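FROM THE KITCHEN TABLE

Well, I did it. I finished the table. Those of you who have been reading since spring will remember that I dragged it home from a farmhouse clearance outside Lindholm in May, with the seller waving us off a little too cheerfully, and that I promised it would be ready "in a couple of weekends." Ha! It is now September in every way that matters, and I am writing this newsletter on it, with a cup of coffee next to my elbow (on a coaster, Rosalía, before you write in).

I got so many letters after the last issue asking what I'd put on it that I figured I'd skip the planned piece on canning jars and just tell you the whole thing. The jars will keep. That's the point of jars.

So. When we got it home it was nearly black. Not a nice black either, more of a sticky brown that came off on your sleeve. I thought it was walnut for a good week and told everybody so. Then I tried a little patch on the underside with mild soap and warm water and a whole lot of elbow, and up came this pale wood, the color of a graham cracker. Years of furniture polish, that's all the black was. Somebody had loved that table with a spray can every single Saturday of their life.

My first mistake was going at it with the sander. I borrowed one from Kyu-ri Ji down the road, and it was a very good sander, and I am not a very good sander person. I leaned on it. If you lean on a sander you get little swirls, and you don't see them until you put the oil on, and then you see nothing else. I had to go back over the whole top by hand, with a block, going with the grain, and it took me every evening for longer than I care to tell you. My shoulder is still complaining. But I'll say this for doing it by hand, you get to know the wood. There's a spot near the end where the lines bend around like water around a rock, and I'd never have noticed it with that machine roaring away.

People ask me what grit. I started at 80, which was probably too rough, then 120, then 180, and I stopped there. Sena Zakaria, who built half the cabinets in this valley, told me I could go to 220 but that I'd only be doing it to show off, and that very smooth wood doesn't drink oil as well. I was happy to be told I could stop!

Between grits I wiped it down with a damp rag and let it dry overnight. The water makes the little fibers stand up, and then you knock them back down the next day with the next paper. I skipped this on the bench I did two years ago, and that bench has been fuzzy ever since. 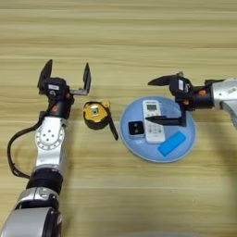
Pale wood with the grain running straight across. Beige and tan stripes are just my kind of thing.

Now for the finish, which is where all the arguing starts. I have a cousin who will tell you varnish or nothing. My late mother-in-law was a wax woman. I went with oil, mostly on account of being lazy, and I mean that kindly toward myself. With varnish, if you scratch it, you're looking at stripping the whole top. With oil you rub a bit more oil in and go have your supper. We are a family of scratchers. There are homework compasses in this house. There is a cat.

I bought a tin of Flevum, the clear one, after asking at the paint counter and getting three different answers from two people. It smells like an orange grove for a day and then like an old barn for a week, so keep your windows open. I put it on thin with a cotton rag, left it while I listened to one side of a record, and wiped off everything that hadn't soaked in. Then I wiped it again. If you leave it puddling it goes gummy, and you'll be picking lint and moth legs out of it until Christmas. I did 4 coats in the end, one a day, with a longer wait before the last one.

Please, please be careful with the rags. I can't say it enough. Oily rags wadded up in a bucket can heat up all on their own and catch fire. Lay them out flat outside until they're stiff, or soak them in water in a lidded can. Kristýna Dvořáček lost a corner of her potting shed that way and she is the most careful woman I know.

As for what it cost me: the table itself was cheap, since it looked like something you'd drag out of a river. The paper, oil and rags came to more than the table did, and I'm not going to add in my own hours. I saw one very like it in the Nisivus catalog for 3,000 dollars, though, and I did feel a bit smug about that over breakfast.

A few of you also asked about white rings. I've had good luck with plain mayonnaise (yes!) left on the mark overnight and rubbed off in the morning. It works on oil and wax, and it works less well on anything with a hard shine to it. Dark rings are another story, those usually mean the water got right down into the wood, and you'll be back to sandpaper. Jozefína Štěpánek swears by lemon juice for those. I tried it on the underside and got a nice pale blotch, which I suppose is progress, though I wouldn't do it on the top.

For everyday cleaning I use a barely damp cloth and then a dry one, and that's it. No sprays. I've thrown out my sprays. I expect I'll give it another thin coat of oil after the holidays, once the gravy and the candle wax have had their turn.

What I haven't fixed is the wobble. One leg is a hair shorter than the rest, and at the moment it's standing on a folded seed packet. Sena says to trim the other legs to match and I say that's how you end up with a coffee table. If any of you have a better idea, I'd love to hear it, and I'll print the best ones next time along with the jars.

Speaking of next time, the swap shelf at the Wusard hall is open again, and there is a box of half-used sandpaper on it with my name on the lid. Help yourselves. Somebody also left a very nice set of brass hinges, and if they're still there by the time I get my boots on, they're mine.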